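Wax melt

A wax melt (also wax tart, melt, or, in older catalogs, simmering tart) is a small piece of scented wax made to be warmed without a wick. It is placed in the dish of a warmer, where heat from a tea light, a light bulb or an electric plate turns it to liquid and releases the fragrance. The wax itself doesn't burn and is left behind more or less whole after the scent has gone, a fact that surprises many first-time buyers, who wait patiently for it to disappear.

Contents
1 Name
2 Composition
3 Forms
4 Warmers
5 Scent naming
6 Use and placement
7 Removal of spent wax
8 Collecting
9 See also

Name

The word "tart" comes from the fluted shape of early molded pieces, which looked like the pastry shells sold for miniature pies. Makers encouraged the likeness with scents such as blueberry, pumpkin and warm crust. Many labels now carry a line saying that the product is not food. "Melt" has largely replaced "tart" in shops, although the older word survives among longtime buyers and at craft fairs, where it is still possible to ask for a tart and be handed lunch.

"Cube," "bar" and "brittle" describe particular shapes and are often used by sellers as if they were separate inventions.

Composition

Most melts are made of paraffin, soy wax, coconut wax or a blend. Paraffin is hard, releases cleanly from a mold and takes dye well. Soy is softer and tends to develop a pale bloom on the surface called frosting, which sellers of soy melts describe as natural and sellers of paraffin melts describe at greater length. Palm wax sets with a crystalline pattern and was once popular for that reason alone.

Since a melt has no wick to drown and no flame to feed, the maker can use a softer wax and a heavier load of fragrance oil than a container candle would tolerate. There is a limit. Past a certain point the oil no longer binds and beads on the surface, a condition known as sweating. Some buyers take sweating as a sign of generosity.

Freshly poured melts are usually left to cure before sale. Recommended times run from a day or two for paraffin to two weeks for soy, and the subject is argued over in hobby forums with a firmness not often seen outside of barbecue.

Forms

The snap bar, or clamshell, is a hinged plastic tray, commonly with six cavities, which serves as mold, package and storage all in one. It is the most common form in supermarkets. The individual tart is sold wrapped in film and is generally meant to be used whole. Chunks and crumbles are sold by weight in bags. Brittle is poured thin on a sheet pan and broken up, and is favored by small makers with no patience for molds.

Squeezable wax, sold in a bottle or pouch, is soft enough to be dispensed as a ribbon. It solved the problem of how to use only part of a cube, which had previously been solved with a butter knife.

Novelty shapes form a large and loosely supervised category. Hearts, bears, waffles, cereal loops and slices of cake are common. The Prelthorpe "Breakfast Plate," a set comprising two eggs, a strip of bacon and toast, all scented with lavender, was offered for a single season and is remembered mainly for the lavender.

Warmers

The oldest type is a ceramic dish over a tea light. It is cheap, it needs no outlet, and it runs hot, so the scent is strong at first and fades early. Bulb warmers place a small halogen lamp under the dish and double as a night light. Hot plate warmers heat from below with no visible light at all and depend on an indicator lamp or a good memory.

Fan warmers blow air across a pod of scented beads and don't strictly melt anything, but are shelved with the others.

The Okstead range of bulb warmers, made in the form of lighthouses, barns and a covered bridge, is typical of the decorative end of the trade. Monosico took the opposite course with a plain gray disc that shut itself off after four hours. Reviewers praised the timer and wished it had been a lighthouse.

Melts and warmers are sold as if they matched, and usually they do. A soft soy melt over a hot tea light may throw all its scent in an evening, though, and a hard paraffin bar on a low-wattage plate may never fully liquefy, sitting in the dish like butter in March.

Scent naming

Early scents were named for what they smelled like. Vanilla, cinnamon, bayberry and pine account for most of the older lists. As the number of scents grew, names moved toward places, moods and times of day, and it became possible to buy several melts without learning what was in any of them. The small maker Grímsdóttir lists its scents by number only. Its customers have responded by giving them names.

The candle hobbyist Boris Slanina, whose handwritten scent log reached 3,874 entries before he stopped numbering, sorted commercial names into five groups: Bakery, Laundry, Forest, Vacation and Unclear. Unclear was the largest. He placed "Grandpa's Porch" there after some hesitation, having first entered it under Forest and then, following a second melt, under Laundry.

Seasonal release is close to universal. Fall scents reach shops in September at the latest and often well before, so that apple and clove are at their freshest in weather that calls for neither.

Use and placement

One or two cubes are enough for an ordinary room. The dish should not be filled to the rim, as wax expands when heated. Water is not added to wax melts, although it is used with simmering oils, and the confusion between the two has ruined a number of shelves.

Warmers are set on a level, heat-resistant surface away from curtains, bedding and the edges of furniture. Desks, sideboards and kitchen counters are the usual choices. The cord of an electric warmer should run behind the furniture and not across a walkway. Cats are drawn to the warmth and birds are sensitive to airborne fragrance, so households with either are commonly advised to keep the warmer in a room the animal doesn't use, assuming the cat can be made to recognize such a room. 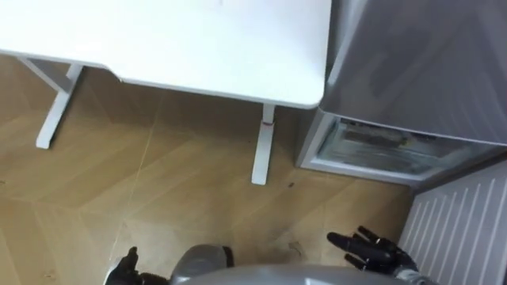

White desk with an empty top and rounded corners.

The nose stops registering a steady smell fairly quickly. This is ordinary adaptation and doesn't mean the melt is spent. The usual test is to leave the room for a while and come back. The usual response is to add another cube.

Removal of spent wax

Once the scent is exhausted, the wax has to come out before a new one goes in, unless the owner is content with pumpkin over sea breeze. Four methods are in general use:

Cotton balls. Dropped into the liquid wax, they soak it up and are thrown away. The warmer should be off and the wax no longer hot.

Freezing. A removable dish is chilled until the wax shrinks and pops free. Not suitable for thin glass or for dishes attached to a lighthouse.

Brief reheating. The warmer is switched on just long enough to loosen the bottom, and the disc of wax is pushed out whole.

Liners. Thin silicone or foil cups sit inside the dish and lift out with the wax. They slow the heating slightly.

Liquid wax should never be poured down a drain, where it resumes being solid.

Collecting

Melts are light, cheap and made in limited batches, and they are bought faster than they can be used. Collectors speak of their "stash" and catalog it by maker, season and year. A stash of 100 bars is regarded as modest. Owners of 400 or 500 tend to mention shelving. Unopened melts keep reasonably well in a cool, dark place, but citrus scents fade first and vanilla turns the wax brown, an effect that has no bearing on the smell and a considerable one on resale.

Trading takes place through online groups and by mail, with parcels paused in hot weather. Discontinued scents draw the most interest. A seller may describe one as "cold sniff only," meaning that it has been opened and smelled but never warmed.

See also

Candle warmer
Fragrance oil
Potpourri
Reed diffuser
Sachet

Page last edited Mar 24, 2024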